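Forum: Shop Floor and Warehouse – Automation
Thread: Gripper tools at the packing tables, how did your people take it?

agata_fontana
Joined: February
Posts: 18

Good evening to all. I am shift lead in a small mixed goods warehouse in Drastcombe. In our picking room some of the handling is now being taught to a machine, and the people who packed by hand now hold the gripper tool and repeat the same picks many times. The supplier is Skerero. I would like to hear from others who passed through this, from the side of the workers and not from the sales side.

The work looks like this, with a can over the white surface.

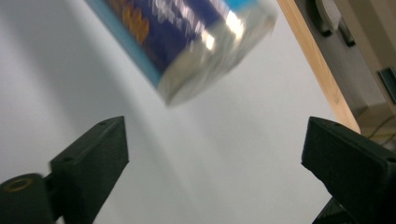

Can above the open fingers, in movement

My people do up to 1,000 picks in a shift with the tool. The pay is the same as before. The complaints I hear are the wrist, and that the work became more lonely – you cannot talk much when you must watch two fingers.

Bodnar_K
We had the same at Bodnár. Wrist pain went down when we changed people every 70 minutes. Before this they stayed on the tool for half a shift and of course everybody was angry. Which items do you use? Round and shiny ones were the most tiring for us.

agata_fontana
Round and shiny is most of it, yes. There is plastic wrap with a glossy film, and it gives back the light in your eyes. 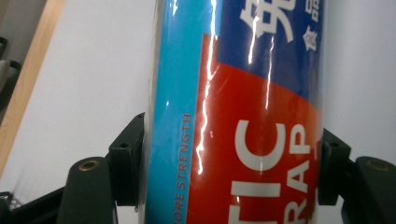 Plastic wrap, gripped from both sides

We rotate every two hours. I will ask for 70 minutes, thank you.

gredano_nights
Sorry, but I must disagree with the tone here. You ask about wrists, and the real question is what happens after the teaching is finished. At Gredano we were 18 on the night shift. The best packers taught the machine, and then 2 of them were offered other work and the rest got a handshake. I would not give my hands to this without something on paper.

Bodnar_K
That is your company, not the tool. With us no one left. Packers moved to returns and to quality check, and some of them like it more.

gredano_nights
"Some of them". And the others?

Bodnar_K
The others like it less, I admit. Returns is a dirty job.

Cinzia Fabbri
I write as one who holds the tool, from the same warehouse as Agata (hello Agata). I do not hate it. After many years of packing I know how hard to squeeze a thing, and it is strange to do it so slowly and with two plastic fingers in place of my own. What I miss is the speed. On the packing line I was proud of my speed, and now the trainer tells me to go slower.

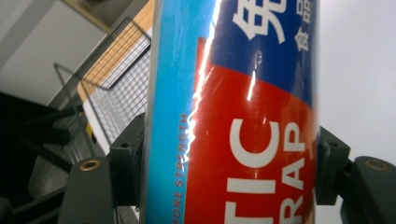 One more grip, closer, with the wire basket behind

I agree with gredano about the paper. We asked in February what our job will be next year and the answer was "we will see". This is worse for me than the wrist.

agata_fontana
Cinzia is right, and I also did not get a better answer when I asked. I will bring it again to the site meeting together with the rotation. gredano, if you have the text of what you would want signed, please send it to me in a private message.

gredano_nights
Sent. Change the names and the dates, the rest you can use as it is.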